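Open day at Keser, Pimley

We went over to Pimley on the Friday for the Keser open day. It was November and getting dark by the time we left, so I only have the building in daylight from the car park side. It is a long brick unit with a roller door at one end and the visitors' entrance at the other. Parking was on the grass and a bit soft. Anyone going next year should wear proper shoes.

There were 13 of us in the afternoon group. Tea and biscuits were on a trestle by the door, along with name stickers and a sheet showing the route. Jolene Whitcombe took us round. She has been with Keser since it was two people making up patch leads in a rented garage, and she runs the cable side now. She asked at the start who had ever wired a plug and who had ever wired a network socket. Most hands went up for the first and four for the second.

The first stop was the cable store. It is a cold room with drums on racks from floor to ceiling, mostly grey, with other colours kept on the lower racks where they are easier to get at. Jolene explained that the colour of a network cable means nothing to the equipment. It is for whoever has to find it later. One of their customers, a firm called Gallardo, wants yellow for anything that goes to a switch and grey for everything else, and sticks to this very strictly. Another changes its mind every year. Keser keeps a card for each customer pinned to the end of the rack, and some of the cards have a lot of crossing out on them.

Next door is where the leads are made up. A machine strips the outer jacket and cuts to length, but when we were there the plugs were being put on by hand. Ro-un Son showed us how it is done. You untwist the pairs, lay the eight wires out flat in the right order, trim them level, push them into the plug and crimp it. It took her less than a minute while talking. Then she let people try. My first one had two wires swapped and failed on the tester. The second one passed, and I have it on my desk. The man next to me, who had said he did this for a living, also failed his first one and was good about it.

She said the usual fault is leaving too much untwisted wire behind the plug. The other one is not pushing the jacket far enough in, so that the crimp grips only the thin wires and the lead comes apart after a few tugs. We were shown a box of returned leads and nearly all of them had one of these two things wrong. They keep the box for training new starters.

After that we moved through to the bench room, which was the part I had come for. It is where network switches are fitted with their leads and checked before they go into cabinets. The talk was given by Obadia Okoth and it was the longest of the afternoon. He began with the plug itself. The little clip on a network plug is the part that breaks most often, and when it has gone the plug will still go in and may even work, but a knock will loosen it. His rule is that a lead with a broken clip gets cut up there and then so that it can't find its way back into the drawer.

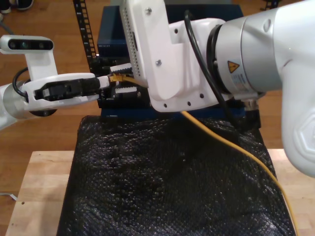 He was also firm about where to hold the cable. People tend to push from the back of the cable, which bends it just behind the plug. You hold the plug body, line it up square with the port and push until it clicks, and then give it a light pull. If there was no click you take it out and look at it before trying again. He said he had been called out to sites more than once for a fault that was only a plug sitting a few millimetres short of home, with someone having already swapped the switch and blamed the supplier.

There was a question about whether it matters which port you use. On most plain switches it doesn't, but Obadia writes down which lead is in which port anyway and works from left to right. A half-filled switch with leads dotted about is harder to check than one filled in order. He also leaves some slack at each plug and lets the cable drop in an easy curve. A tight bend can spoil a cable, and it pulls on the port all the time it is plugged in.

Somebody asked about dust caps for the unused ports. Keser fits them if the customer pays for them. In a clean office they make little difference, in his view. In a joinery workshop he would not go without.

The last stop was packing. Lautaro Acuña has it laid out so that each order comes down one side of a long table and goes out the other end with its paperwork. Leads are coiled by hand and held with hook and loop strip, never with plastic ties, which people pull too tight. They send out 3000 leads in a normal week. He had a coil that had been tied too tightly and left on a shelf, and you could feel the dents in the jacket with a thumbnail.

We finished back at the trestle with more tea. Ivana Zapata from the office answered questions about work experience and the apprenticeship. They take on two a year and had 200 people asking last time, which surprised most of us. Applications open in the spring and she said a short letter in your own words does better than a long form filled in by a parent. There was a leaflet about the Zillton site as well, which does cabinets and metalwork and has its own open day. I put my name down for it.

A few practical points for anyone thinking of going. The tour takes a bit over two hours and you are on your feet for nearly all of it, though they found a stool for one of our group without any fuss. The cable store is cold, so keep your coat on until you are through it. The bench room is warm. Children from about ten upwards would get something out of the crimping, and there were a couple in our group who did better than I did. The toilets are by the visitors' entrance and there are none further in. It is free but you do need to book, and the morning slots went first.

The bus from the station stops at the end of the road and runs once an hour. We drove.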